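2023-01-19

Lease for the second Bilmont floor signed off by Kofler this morning. Term is two years with a break clause, notice to be served in writing. I had asked for the break at seven months and did not get it. The deposit is held by Kofler's agents and the interest goes to them, a point I should have caught in the December draft.

Capacity once the floor opens: 200 desks across both levels. The fire certificate for the new level still names the previous tenant and has to be reissued before anybody sits there. Hrvoje Kelmendi has the form.

Went through membership prices with Brigitta Wieser after lunch. She wants one rate for all desks. I prefer to keep fixed desks and day desks apart, as the day rate carries most of the cleaning and reception cost. We left it at 400 a month for a fixed desk, VAT on top, with the day rate to be set when the Seten figures come in. Meeting rooms stay outside the membership and are billed by the half hour.
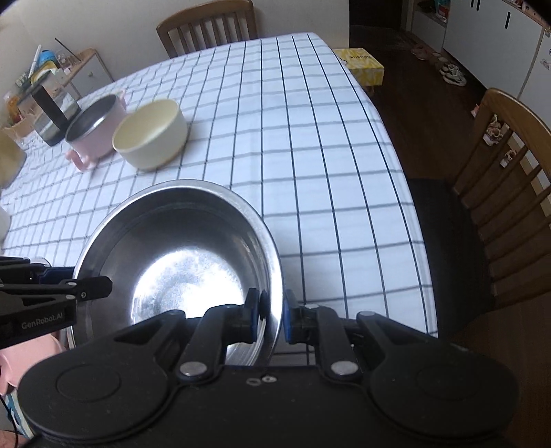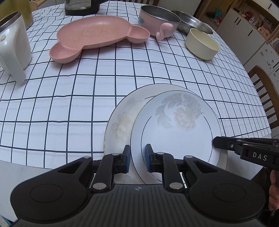
The checked tablecloth, both times.

Seten sent occupancy without splitting out no-shows, so the sheet is no use for pricing. Asked for the door log as well. If the door log and the booking system disagree, I will go by the door log – the bookings include people who reserve a desk and then work from home.

Plukovach called at four. They would take a closed room for a team of 7 but want their own internet line and a lock we do not hold the key to. The line is fine at their expense. The lock is not, as the insurance requires access for us at all hours. Offered a keypad with a logged master code. They will put it to their office manager.

Wrote to the accountant on whether the fit-out can be written off over the lease term or only up to the break date. It changes the first year's result more than the desk price does.

Still open: fire certificate, Seten door log, wording of the guest policy, second quote for the partition walls.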